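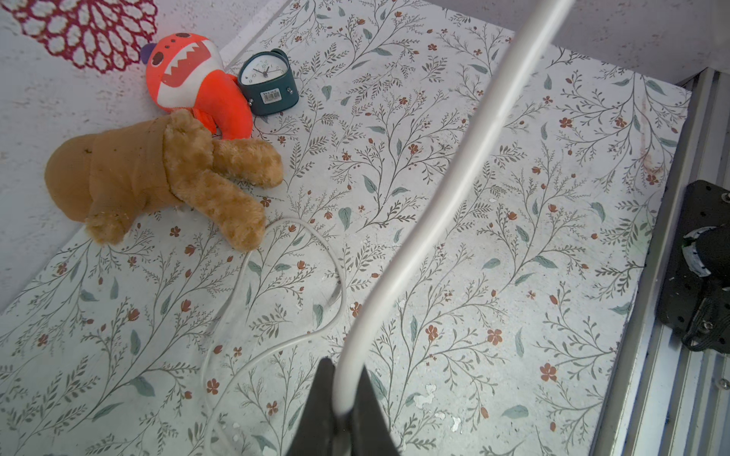
**Arms on the returns benches: how is it going at your site?**

**pallet_auntie**

Hello all, long post, get a coffee. I've been on returns at the Kiltport warehouse long enough to remember when we wrote the grades on masking tape. In May they put arms on the sorting benches, the Fustero ones, and I wanted to hear from people who have had them longer than we have.

The job used to be that you opened a box, looked at what was in it, decided if it was fit to resell and put it in the right tote. Soft toys, clocks, cables, whatever people had sent back. Now the arm does the picking up and I do the deciding, plus a good deal of untangling. My wrists feel better than they have in years and I'm grateful for that, I really am. But I used to chat across the bench all morning, and now we're spaced out with a guard rail between us and I miss it more than I thought I would.

Does that get better?

**nightshift_noodle**

Welcome to the club! We've had ours at Skandemthorpe for 12 months. The chat does come back a bit, mostly because everybody ends up standing together when one of them stops. Cables are the worst for it. A stiff fat one it will hold all day long, but give it a thin floppy cord lying in a loop and you may as well go and put the kettle on.

**gruff_but_fair**

I'll be the sour one, then. Our site went from 300 items a shift per person to a target of 300 *plus* whatever the arm clears, and the pay didn't move. Sore wrists are real and I'm glad yours are better, but look at who got the benefit. Before the arms there were 51 of us on returns. There are a lot fewer now, and they called it "natural turnover."

**nightshift_noodle**

@gruff_but_fair that's fair about your place, but it hasn't gone that way at ours. Nobody on my shift was let go. Two of us were trained up to look after the arms and they got a bump in pay for it. I think it depends a great deal on who is running the building.

**gruff_but_fair**

Two of you got a bump. What did the rest get?

**nightshift_noodle**

A quieter bench and a new chair – okay, point taken.

**tote_goat**

Ragnarsson site here, we've got the same arms and I'm one of the people who was trained on them. Some practical things for pallet_auntie:

- Ask for the training now, while they're still short of people. I waited and had to do mine on evenings.
- Keep your own notes on stoppages. I had 119 written down before our first review and it got us a slower belt speed, which made the whole day nicer.
- Lay soft things down with some space between them. Plush on top of plush gets picked up as one lump.
- If the bench covering starts to peel, report it early.

On the lonely part, we asked for two benches to face each other again and they said yes after roughly a month of grumbling. It costs them nothing, so do ask!

**pallet_auntie**

Oh, this is so helpful, thank you, all three of you. I've started a notebook (gruff, I've put a page in it for targets, you've got me watching that now) and I'm going to ask about the benches at the 2 p.m. handover. I'm a bit nervous about the training, as I was never one for machines, but my daughter says I said the same about the dishwasher.

**gruff_but_fair**

Get anything they promise you in writing. And good luck with the training, I mean that.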